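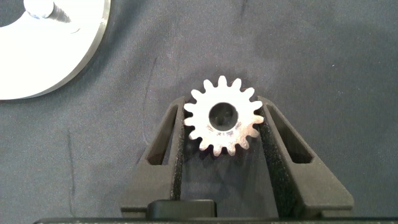

Gear onto shaft: operator lets go too early, policy copies it

Forum: Teaching and Teleoperation
Started by oldrich_k

oldrich_k wrote:
We are collecting demonstrations by remote control for a small assembly job. The arm picks a metal spur gear off the mat, holds it upright between the padded fingers, carries it to the fixture, turns it flat and puts it on a shaft. Two operators, leader arm on the bench, wrist camera plus one overhead camera.

We have 61 demos. The pick is fine and so is the carry. The trouble starts at the shaft. Both of us open the fingers when the gear is started on the shaft but not fully down, and then push it home with the closed fingertips. A person can see when to do that. The trained policy opens at the right place maybe, but often with the gear tilted, and then the push jams it.

Should I record everything again with a different release, or add demos to what I have?

wekley_bench wrote:
How does the bore compare to the gear? From the wrist shot it looks large, with a fairly narrow ring of metal. If so you get a good view of the shaft coming through the hole, as long as the fingers don't block it once you turn the gear flat. Check what the camera sees at the moment of release before you record anything new. If you as the operator were looking at the bench directly and not at the screen, you had information the policy never gets.

oldrich_k wrote:
We were looking at the bench. I know. The screen has a delay and it's tiring.

wekley_bench wrote:
Then that is your first problem. Put a board between you and the arm and do 12 demos from the camera views only. They will be slower and uglier. Train on those alone and compare.

Doerte R wrote:
I don't agree with throwing out good data over this. We did a similar job at Remell with bearings, and operators who worked only from the screen hesitated so much that the policy learned to hover. It would sit above the shaft and do nothing until the timeout. Direct view with clean, steady motion gave us better results than screen view with a lot of stopping.

What I would change is the grip. He has the gear with the teeth against the foam on both sides. Foam gives. When the lower face touches the shaft, the gear can rotate a little in the pads and the wrist pose no longer tells you where the gear is. Try a harder pad before you blame the operators.

wekley_bench wrote:
The foam giving is what lets it find the shaft at all. With hard pads he needs the position right every time.

Doerte R wrote:
Thin rubber then. There is something between foam and bare metal.

zbite wrote:
Has anyone asked if this needs teleop? For one gear and one shaft I would take the arm by hand, put it in free drive, teach the approach and the seat position, and add a small spiral search. Done in an afternoon. 61 demos is a lot of work for a job with a fixed fixture.

oldrich_k wrote:
The fixture moves. The customer part comes in on a tray and can be anywhere on it, and there will be more gear sizes in June. Otherwise yes, I would do it your way.

zbite wrote:
You can still teach the last part by hand relative to the shaft and let the policy do the pick and carry, which you say works. I don't see the reason to learn the part that a search does better.

Theresia Rainer wrote:
I run the operator training for our cell, so I'll answer the release question. We had the same habit of letting go and then pushing. What fixed it was a written rule: fingers stay closed until the gear stops moving down, then hold for one second, then open. The hold gives you several frames where nothing moves and the gear is seated. The first few demos with the rule were poor and we deleted them.

Also record some recoveries. Start with the gear tilted on the shaft on purpose, grip it, lift, straighten, go down again. We used 7 of those for each gear size. If every demo goes well, the policy has no idea what to do with a jam.

Doerte R wrote:
Agree on recoveries. I'd want more than 7.

wekley_bench wrote:
Theresia, did your people work from the screen or from the bench?

Theresia Rainer wrote:
Screen for the last part, bench for the rest. There is a light on the desk to tell them when to switch. Some of them don't like it.

oldrich_k wrote:
Thanks all. Plan for this week: keep the old set for pick and carry, cut every demo off above the shaft, and record the seating again with the one second hold, looking at the screen. Recoveries after that – I'll start with 12. I'm leaving the foam on for now so I only change one thing.

zbite wrote:
Please run the spiral search once as well, so you have something to compare with.

oldrich_k wrote:
If there is time. It's on the list.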